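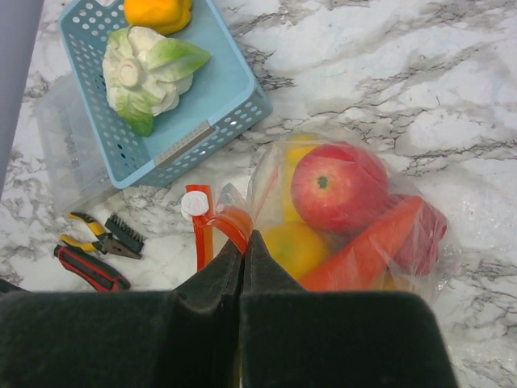 Hi everybody, and hi especially to Lech Laskowska, who asked me last time to put the money stuff first. So, money first!

We have spent the first installment on what we said we'd spend it on, with one swap that I'll get to. The arm lease with Trement is signed and paid through the spring, the countertop station is built, and the wrist camera is mounted and working. What we have not bought yet is the second set of grippers, and that's on purpose. I'd like to talk you into letting me change that line before I place the order.

Quick recap for anyone at Trovstead who is new to this. The grant covers one sorting station for our packing kitchen, where we put together mixed produce bags and baskets. The question we promised to answer is whether a single arm can handle the odd-shaped, easily bruised, never-the-same-twice stuff well enough to justify buying a second station next year. The proposal had us buying everything up front. You talked us into going in stages (thank you, you were right), and this report covers stage one.

Now the swap. The original budget had one type of fingertip, the plain hard black ones that came standard. They work. But I kept worrying about the softer skinned things, so I took $105 out of the spare parts line and had covers made up in dark green felt. They went on in an afternoon. They are also already looking a bit fuzzy at the edges, which tells me felt is a consumable and needs its own line in next year's budget. I should have seen that coming and I didn't.

Here's how I'd sum up where we are with handling:

Baskets. We settled on the light blue plastic ones with the holes in the sides, mostly because we already owned a stack of them. A yellow pepper or a head of cabbage or lettuce sitting in one of those is a fair test, and I don't want to buy special trays until we know we need them. I priced trays anyway. Mocanu quoted us $568 for a starter set, and I'm holding on to that quote for now.

Bags. The clear bags are the hard part, no surprise. Apples, citrus and a carrot all in one crinkly bag is exactly what our customers get, so it's what we practice with. The plastic shines under the overhead lights and the folds are different every single time. I'd like to try softer lighting before anybody suggests a fancier camera. Sunex has a diffuser panel at $499 and I've asked if we can borrow one for a couple of weeks before committing. No answer yet, I'll chase them.

Small round things. This is my favorite part of the whole project, I could watch it all day. The little pumpkins came in by the crate and they have become our go-to test piece, because they have those grooves down the sides and you have to close on them from the right direction.

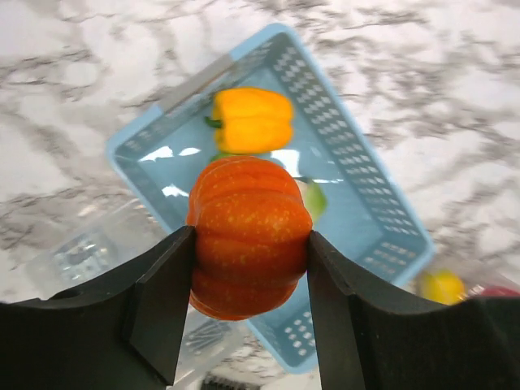
With the hard tips we get a good square contact on both sides, and I'm comfortable saying we don't need a wider gripper for anything pumpkin sized or smaller. That takes one item off the wish list completely. I had penciled it in for stage two and I'm happy to cross it out.

So my ask on the grippers is this. Instead of a second identical set, let me buy one spare set of the hard tips and put the rest of that line toward covers – felt to start with, then maybe a rubbery one to compare. The total doesn't go up. It just gets split differently. If you're okay with it, a one-line email is plenty and I'll attach it to the purchase order.

A few planning notes while I have you.

The counter. I went back and forth on whether to build a plain gray work surface or keep the white marble pattern we have in the kitchen. We kept it. All those veins and swirls make life harder for the camera, but that's the surface we pack on, and I didn't want to spend money on a setup that only works on a blank table.

Tools. I asked for $100 for hand tools and it has gone further than I expected. Needle-nose pliers, a little wire brush and a utility knife cover nearly every adjustment we make. I do need to buy a proper tool tray, though. Things migrate onto the counter and stay there, and I am the worst offender. I'll pay for the tray out of petty cash, no need to approve anything.

Staff time. We underestimated this one. I budgeted my own hours for setup and none for resetting the station between runs, and refilling baskets and bags by hand eats up a good chunk of every session. I'd like to move a few of my reporting hours over to cover a helper. I'll send a revised hours sheet separately so it doesn't get buried in here.

Lease renewal. Trement wants an answer on the second year by November. They'll hold the current rate if we sign before then and they won't if we don't. I don't think we should commit before we've seen a full run of bag results, but I also don't want to lose the rate, so I've asked whether they would take a short extension. Fingers crossed! If you have any pull with them, now would be a great time to use it.

What I still owe you: the drop and bruise log (it exists, it's just in my handwriting), the revised hours sheet, and the comparison between felt and bare tips once we've done enough runs for it to mean anything.

Come by if you can. Mornings are best, we usually have the arm going by 9:30 and there's coffee in the front office.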